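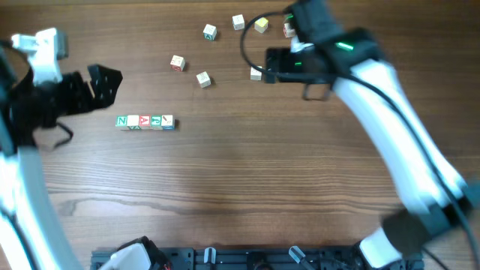 Venues & Events

Wikström Hall reopens its main floor for bookings

April 19, 2023

FLEKLEY - The main floor at Wikström Hall is open for private rentals again. First bookings went out this morning. Banquets, trade shows, graduation parties, the usual, plus concerts once the new sound desk is signed off.

The floor had been closed to outside groups while crews replaced the subfloor and moved the loading door to the Grindside end of the building. That door was the big complaint. Caterers used to come in through the lobby with everything on carts, past the ticket windows, and then wait for the one freight elevator. Now trucks back right up to floor level.

Capacity is 1115 standing, 1000 for a seated concert. Banquet layout is 60 round tables with the stage in, a few more without it. The hall says those numbers are final and have been approved by the city fire marshal.

"We turned away a lot of weddings," said Kaisu Seppälä, who runs event sales for the hall. "People kept calling anyway. Some of them got married somewhere else and now they want the anniversary."

Rates are up. A full weekday rental, doors at 8 a.m. and out by midnight, now includes tables, chairs, basic lighting and one house technician. Used to be the technician was extra and so were the chairs. Weekends cost more and have a 6 hour minimum. Nonprofits based in Flekley still get the discount but have to apply in writing, and the discount does not cover security. Full rate sheet is at the box office and supposed to be on the hall's website by the end of the week.

Food is the other change. Cevia, the catering outfit that handles the upstairs lounge, has the floor as well now. Outside caterers are allowed for events under the banquet size, with a kitchen fee. Anything bigger goes through Cevia. Seppälä said groups with religous or cultural food needs can ask for an exception and that she expects to say yes to most of them.

Not everybody is happy about it. Roald Hägglund books the regional craft and hobby fair, which used the floor every spring before the closing and has been in a school gym in the meantime. He said the new loading door is great and the price is not.

"I've got vendors selling soap," he said. "They can't pay convention money for a table. We're talking. I'd like to come back."

The fair has a hold on two dates next year but hasn't signed. Hägglund said he'd decide after walking the floor with his vendors, and he wants to see where the power drops ended up. Under the old layout half the booths ran extension cords to the same wall.

Parking stays the same for now. The Grindside lot is free after 5 p.m. and the garage across the street validates for ticketed events only, so private parties pay or park on the street. A shuttle from the transit station has been talked about. No start date, no operator, nothing on paper.

Still to come: new retractable seats on the north side, an assisted listening system, and a repaint of the lobby. The seats are on order. Shows already on the calender won't be moved to make room for the work, the hall said.

Groups that had deposits on file when the floor closed get first pick of dates through the end of April. After that it's open to everyone, first come first served. Tours by appointment, call the box office and ask for event sales.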